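Assembling small parts on a board: my tips from the workshop table

Posted by Marianna Sobczak on 15 August 2020

Many readers wrote to me after the page about sorting screws, and most of them asked the same thing. How do you keep small plastic parts in order when you put something together on a table? I have done this kind of work for many years, first for model kits and now also for the practice boards which I prepare for our repair evenings. I will write down what I do.

Start with the table. I like a dark top and a white board on it. The eye rests on the white and does not wander. If your table is light, lay a dark cloth over it and pull it flat, or the board will rock when you press. I bought mine as a remnant, 82 cm wide, and it was enough.

The parts should have one strong color which is different from the board. Blue on white is very good, also in the evening under a lamp. Gray on white I cannot recommend. I lost a gray pin in this way for a whole week and found it in October, in my slipper.
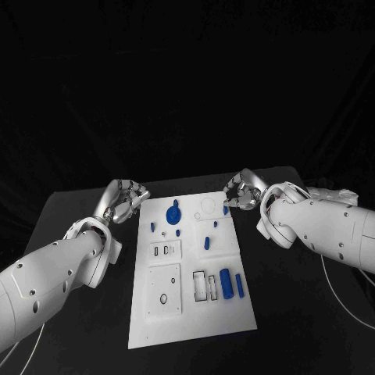 Blue parts on the white board, with printed outlines to show the places.

The outlines are worth the work. You put the part down on paper, go around it with a thin pencil, and then copy the line to the board with a marker. Do it before you drill anything. For round parts draw the whole circle, also where a peg hole will come inside it, because later you want to see if the part sits in the middle.

Raised plates can be glued on top of the main board when you need a deeper hole. I press them overnight under two heavy books. Wipe the glue from the corners at once – dry glue must be scraped, and it takes the white surface with it.

Now the pegs. A peg that is too tight is a bigger trouble than a loose one. Make the hole a little smaller than you need, then open it with fine sandpaper rolled around a matchstick. Try the peg after every few turns. When you put it in, hold it near the top and bring it straight down over the hole.
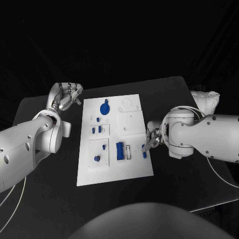

If it goes in crooked, take it out fully and begin again. Do not push it straight with force, the edge of the hole will break and from then the peg always leans. For wheels and gear-like discs it is the same. First set the disc down, turn it gently until it sits, and only then press in the middle with your thumb.

Keep free space on both sides of the board, so that the arms can come from left and right without touching what already stands. A soft cloth at the far corner of the table is handy for dust.

At the end I put the loose parts in a flat tin, never in a bag. My tin holds 290 pegs in two layers with a piece of felt between them. Write on the lid which board they belong to.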